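The Chair by the Window

1. The Lease

She came to Trandley in June with two bags and a paper that said the office was hers for one year. It was a single room above the Triantafyllou bakery, and it smelled of bread from four in the morning. The rent was 400 a month. The man before her had translated contracts there for 17 years, and when he left he took his books, his lamp and his kettle.

He did not take the furniture. There was a white desk, and there was a black chair on small wheels. The floor was pale wood, laid in a herringbone pattern, and she liked it more than anything else in the room.

She did not sit in the chair on the first day. She put her dictionary on the desk and worked standing, like a person who waits for a train. It seemed to her that a chair used for so many years must still belong to somebody. In the evening she pushed it a little to the side, so that she could reach the window, and later she pushed it back to the same place.

On the second day her feet hurt. She had 60 pages to finish for a company in Stinstead, and the pages were about drainage. By noon she had done nine of them.

She looked at the chair for a long moment. The seat was black and padded, a little round at the front, and the low back went around it in a curve, from one armrest to the other.
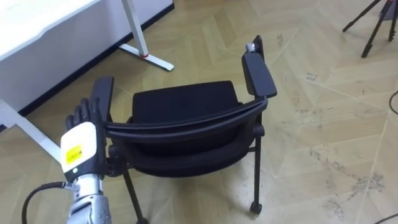 2. The Letter

The former tenant wrote to her in the autumn, from Ernwood, where he lived now with his sister. His letter was short and very polite. He asked if the bakery still burned the first bread of the morning. He asked if the window still stuck when it rained. Then, at the bottom, in smaller writing, he asked about the chair.

She read this sitting down, with her elbows on the armrests. She thought of offering to send it to him. She even asked the baker what a delivery to Ernwood would cost.

In the end she wrote that the window was the same and the bread was better. About the chair she wrote only that it rolled well, and that he should come and try it when he was next in town. She put the letter in her coat and went down to buy a stamp.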